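Changes to the lunch club from January

18 Nov 2024
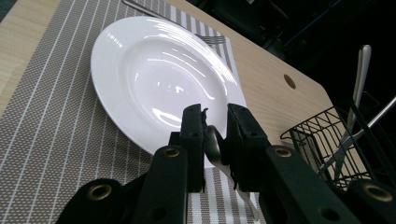 The Drosholm lunch club will move to its winter timetable in January, and a few other things will change at the same time. Most of them came out of the feedback forms handed round in the autumn. Thank you to everyone who filled one in, including those who wrote on the back.

The main change is the start time. Lunch will be served at 12.15 instead of 12.45, with the doors open from 11.30. Many members said they wanted to be home before it gets dark, and the later sitting made that difficult for anyone on the 308 bus. The earlier start should leave time for pudding and a cup of tea before the bus leaves from the stop by the library. If you come by car, please use the lower car park, as the upper one is being resurfaced until the end of the month.

The price of a two-course lunch stays the same. Tea and coffee go up to 50p a cup. They have been free for a long time, but milk and coffee both cost more than they did and we would sooner charge a little for drinks than put up the price of the meal. Squash and water are still free, and so is a second cup of tea if there is any left in the pot.

Booking

We are asking people to book by noon on the day before. Until now it has been possible to turn up and take a chance, and the kitchen has usually managed, but in the past few months food has been thrown away on some days and has run short on others. Booking lets us order properly. You can put your name on the sheet by the door, ring the office or drop a note through the letterbox. If you have booked and then can't come, please let us know, even if it is the same morning. There is no charge for cancelling.

A few places will be held back each time for people who have just come out of hospital or who are new to the area. Ask at the office if you know of someone who might like one.

The menu

There will be three choices of main course in place of two, and one of them will always be meat-free. Soup was the most requested addition, so it will be offered as a starter or as a light lunch with bread. The January menus include leek and potato soup, fish pie, chicken and barley stew, and a lentil bake that went down well when it was tried in October. Liver and onions will be back once a month. Opinion on the forms was sharply divided about this, and there will be something else to eat on those days.

Portions came up often as well. Some members find them too big and leave half, others would like more. From January you can ask for a small, a medium or a large plate when you book, all at the same price. Please say so if you need your food cut up or mashed, or if you have an allergy. The allergy list is kept in the kitchen and is checked before every meal, but it is only as good as what we have been told. Anyone whose details have changed should fill in a new card.

Vegetables will mostly come from Brasodham, the market garden on the north road, for as long as they can supply them. They already bring our potatoes and onions. The bread order has moved to the Karo bakery, which can deliver early enough for the new start time.

Tables and seating

The tables will be set out in smaller groups. Several people with hearing aids said that the long rows were noisy and that they could only talk to the person next to them. The table nearest the radiator is for anyone who feels the cold — it isn't reserved for particular members, whatever you may have been told.

After lunch

The quiz carries on as before, and cards and dominoes will be out for those who don't want to join in. The Alemneh reading group is moving to the small room at the back from January and will start at 2pm. New readers are welcome and large-print copies can be ordered through the library, though they need three weeks' notice.

The club will be closed for nine days over Christmas and the New Year. The exact dates are on the noticeboard and will also be printed on the back of the December menu.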